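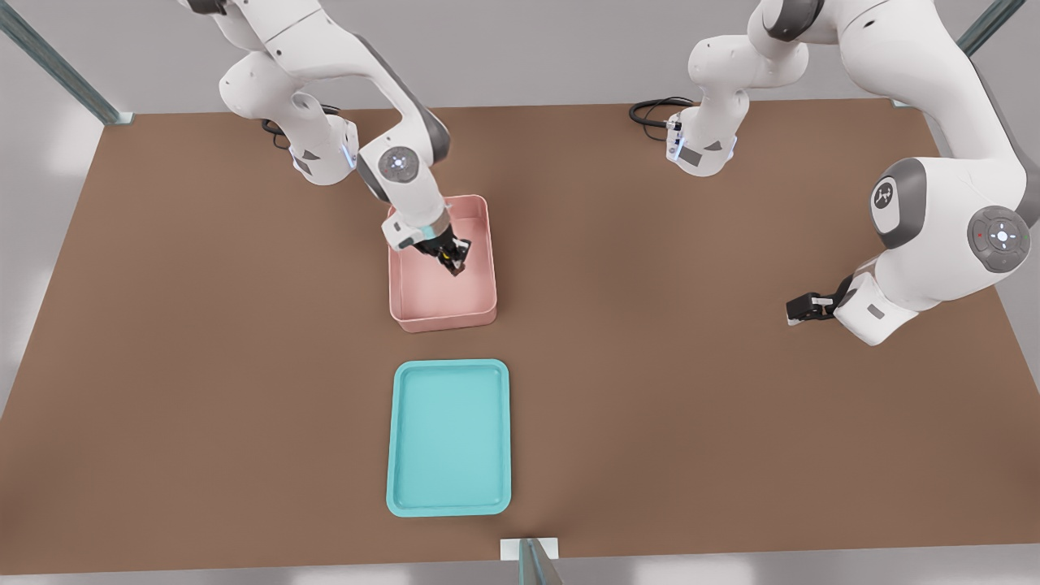
Tarkar Parade Float Deck

Home > Outdoor Events > Parades and Street Festivals > Float Decks

The Tarkar is a drive-along stage for parades, Pride marches, carnivals and street parties. It bolts onto a standard flatbed trailer and gives you a level, railed deck that people can dance on for a whole route without holding on for dear life. We've been building these at Gremetti for a good few seasons now, and parade day is still our favorite day of the year!

Who it's for

Mostly marching groups, city festivals, choirs, and bands who want to play while moving. A lot of our customers start out with hay bales and a rented trailer, and that can be great fun, but once you want a singer, a drummer and a pair of decent speakers up there you need something steadier under your feet. The Tarkar holds up to 18 people on the move at walking pace, and more room opens up when you park at the end of the route and fold the side wings down. Then it's a proper little stage, ready for the afternoon crowd.

What you get

Deck panels, 8 of them, numbered on the underside
Safety rail in clip-in sections, with a gate at the back
Fold-down side wings with locking legs
Steps with a handrail
Skirt track on all four sides, for fabric, fringe or painted boards
Carry bag for pins and clips (please count them back in, we sell a lot of spare pins)

Length: 20 feet
Setup: two people, around 400 minutes the first time if you're also decorating, a lot less after that
Storage: panels stack flat and fit in a single garage bay

Decorating it

This is the part we love. The skirt track takes almost anything - we've seen paper flowers, bedsheets, bubble wrap sprayed gold, and one wonderful sea monster whose tail went all the way around the back. Keep decorations clear of the wheels and the tow hitch, and leave the gate free to swing. Arches can be tied to the rail posts, but check the height of your lowest bridge or power line before you fall in love with a design. Ask the city for the route map early and go drive it.

Sound and power

There's a flat bay behind the front rail for a quiet generator, with straps. Run your cables through the channel down the middle of the deck and nobody trips over them. If you're using the Ebihara speaker stands, they drop straight into the corner sockets. Other stands need the adapter plate, sold separately.

Rain

The panels have a gritty top coat and grip well in a shower. Sweep off confetti before it gets soggy, it's slippery stuff.

Rent or buy

Both are fine with us. Rentals run for the weekend and include delivery to your lineup area. June goes first, every year, so for a June march try to get in touch by February. If you already own our older Plultetti deck, the rails and steps fit the Tarkar too, and the skirt track can be added to the old one.

Questions about routes, trailers or that sea monster can go to Subbarao Nair in the rental office. Send him a sketch if you have one, even a bad one.

Related: Trailer hitches and tow bars | Rail banners | Spare pins and clips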